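# Odette Aubert wants to see the receipts

Aubert has run a moving business in Kasthorpe for 11 years, and she doesn't buy much of what her trade says about itself. 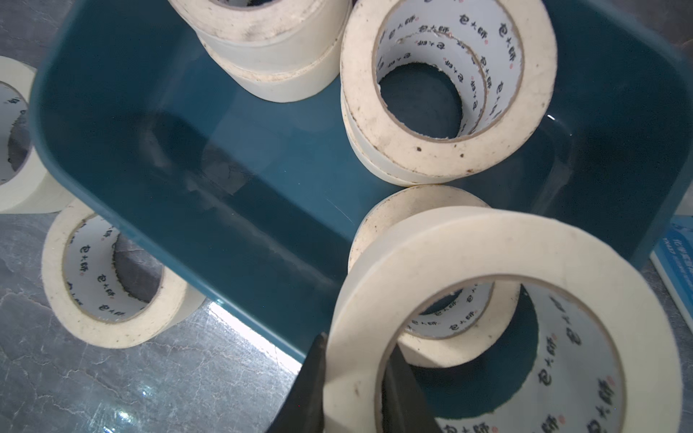 Is full-service packing worth paying for? For most small apartments, Aubert told me, it costs too much for what you get.

"They sell you fear," she said. "Your grandmother's plates, all of that. Then they wrap your paperbacks by the hour." One customer showed her a rival's quote of $1,304 to move a one-bedroom place to Sustcombe. Packing made up $637 of it.

I asked whether she wasn't just knocking the competition. She shrugged. Her own firm charges a $50 booking fee, and she had trouble explaining to me what it covers. "The phone," she said finally. "Somebody has to answer it."

She is no kinder about insurance. "Read the part on boxes you packed yourself – go on, read it. Then tell me what you bought."

Celeste Bustos, who books jobs for a larger outfit across town, disagrees. "People who pack their own kitchens call us in tears," she said. I asked how many. She didn't have a number.

Aubert's advice is to move midweek and stay away from July if your lease allows it. Mine doesn't, and she said that was a shame.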